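Rubrik: Kurzprosa / Werkstatt
Drucken | Per E-Mail versenden

Spiel in der Achse

Der Bausatz kam ohne Anleitung. Přemysl Ševčík hatte das erwartet und legte die Teile nach Größe geordnet auf ein Handtuch. Zwei Griffstücke, vier Finger, zwei Spindeln, ein Beutel Schrauben M3, ein Beutel Schrauben M2,5, die mit bloßem Auge kaum zu unterscheiden waren. Er nahm den Messschieber.

Die Werkstatt lag im Erdgeschoss eines ehemaligen Lagers der Firma Nikent. Ševčík hatte einen Schlüssel und einen Tisch, dazu ein Regalfach mit der Aufschrift Carré, die von einem früheren Mieter stammte. Den zweiten Schlüssel hatte Benoît Maillard. Maillard kam abends, Ševčík morgens, und so verständigten sie sich überwiegend durch Zettel.

Der erste Zettel lautete: Finger links klemmt bei 60 Prozent. Nicht schmieren.

Ševčík schmierte nicht. Er baute den linken Greifer auseinander, entgratete die Führung mit einer Nadelfeile und setzte ihn wieder zusammen. Der Finger lief jetzt bis 80 Prozent und klemmte dort. Er schrieb es auf die Rückseite und ging zur Arbeit.

Das Projekt hieß Stultisine. Den Namen hatte Maillard aus zwei Wörtern zusammengesetzt, an die er sich später nicht mehr erinnerte. Vorgesehen war eine Vorrichtung, die verschlossene Röhrchen aus einem Gestell hebt und in ein anderes stellt, ohne dass sie kippen. Maillards Schwester betrieb eine Saatgutsammlung und stellte Röhrchen um, jeden Herbst, von Hand. Sie hatte nie um eine Vorrichtung gebeten.

Im Frühjahr schrieb Maillard die Steuerung neu. Er nannte sie Unalgate und legte einen Ausdruck auf Ševčíks Tisch, 3 Seiten, einseitig bedruckt. Ševčík las ihn im Stehen. Die Schließkraft wurde aus dem Motorstrom geschätzt, der Öffnungswinkel aus einem Geber mit 1.000 Schritten pro Umdrehung. Am Rand der zweiten Seite stand mit Bleistift: Wer hält eigentlich das Röhrchen, während der andere misst?

Die Frage war technisch gemeint. Ševčík beantwortete sie mit einem Schraubstock.

Der Schraubstock funktionierte bis zum ersten Glasbruch. Danach gab es nur noch Röhrchen aus Kunststoff und eine Regel: Die Finger fahren nicht von selbst zu, solange jemand die Hände im Arbeitsbereich hat. Maillard setzte die Regel in Software um. Ševčík setzte sie zusätzlich als Schalter um, rot, rastend, an der rechten Tischkante. Er hielt nichts von Regeln, die man mit einem Update entfernen kann.

Im Sommer kamen weniger Zettel. Ševčík führte das auf den Fortschritt zurück. Der linke Greifer lief frei, der rechte hatte Spiel in der Achse, zwei Zehntel, messbar und lästig. Er tauschte das Lager. Das Spiel blieb. Er tauschte die Achse. Das Spiel wurde kleiner und verschwand, als er das alte Lager wieder einsetzte, was er im Protokoll vermerkte, ohne es zu begründen.

Dann lag ein Zettel da, der länger war als die übrigen.

Ich ziehe im Dezember um, stand darauf. Meine Schwester gibt die Sammlung ab. 334 Sorten, die gehen an ein Institut, das eigene Geräte hat. Wir sollten trotzdem fertig werden. Der Greifer rechts verliert beim Anheben den Winkel, ich vermute die Platte mit den Punkten, sie sitzt schief. B.

Ševčík prüfte die Platte. Sie saß schief. Er legte ein Blech unter, fünf Hundertstel, zog die Schrauben über Kreuz an und prüfte noch einmal. Dann setzte er sich auf den Hocker und las den Zettel ein zweites Mal. Der Satz mit dem Umzug stand vor dem Satz mit dem Winkel. Maillard ordnete Fehlermeldungen nach Schwere, das tat er immer.

Am Abend fuhr Ševčík nicht nach Hause. Er räumte das Regalfach auf, sortierte die Schrauben nach und wartete. Maillard kam kurz nach acht mit einem Rucksack und blieb in der Tür stehen.

- Ist etwas kaputt?
- Nein.
- Warum bist du dann da?
- Du hast geschrieben, dass der Winkel nicht stimmt. Er stimmt jetzt. Ich wollte es nicht auf einen Zettel schreiben.

Maillard stellte den Rucksack ab. Er war kleiner, als Ševčík ihn in Erinnerung hatte. Sie hatten sich zuletzt bei der Schlüsselübergabe gesehen.

Sie arbeiteten bis Mitternacht. Es ergab sich, dass Maillard die Angewohnheit hatte, beim Nachdenken gegen das Tischbein zu treten, was einen Teil der Störungen erklärte, die Ševčík seit Monaten in den Aufzeichnungen suchte. Er sagte es ihm. Maillard stellte die Füße auf die Querstrebe des Hockers. Die Kurve wurde glatt.

- Die Abende im März, sagte Ševčík. Da ist eine Schwingung drin, alle paar Sekunden.
- Im März habe ich viel nachgedacht.

Gegen Ende nahmen sie die Greifer in die Hand und gingen den Ablauf ohne Motor durch, anfahren, schließen, heben, schwenken, absetzen. Maillard führte, Ševčík las die Werte vor. Beim vierten Durchgang tauschten sie. Ševčík merkte, dass er das Röhrchen anders anfasste als Maillard, tiefer, mit mehr Weg nach oben. Im Protokoll standen beide Varianten nebeneinander, mit P und B bezeichnet. B war schneller. P kippte seltener.

- Wir nehmen P, sagte Maillard.
- Wir können auch mitteln.
- Dann kippt es mittel.

Der Eintrag darunter trägt das Datum September 2024 und keine Unterschrift. Ševčík hat ihn später abgetippt, mitsamt den Durchstreichungen, und dem Ordner beigelegt, den Maillard beim Umzug mitnahm. Den Schlüssel ließ Maillard im Regalfach liegen, auf einem Zettel.

Auf dem Zettel stand: Finger rechts klemmt bei 60 Prozent. Schmieren ist jetzt erlaubt.

Ševčík fuhr den Finger von Hand auf und zu. Er klemmte nicht. Er fuhr ihn noch einmal auf, schrieb den Wert ins Protokoll und ließ die Zeile für den Grund frei.

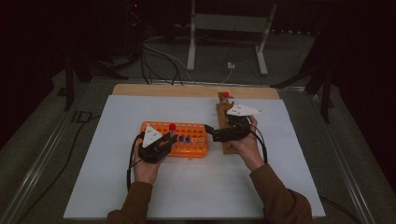

Warum bauen sich Ševčík und Maillard einen eigenen Schalter ein, wenn die Software die Finger bereits sperrt?

Ševčík misstraut einer Sperre, die sich mit einem Update wieder entfernen lässt. Der rastende Schalter an der Tischkante besteht unabhängig von Maillards Steuerung.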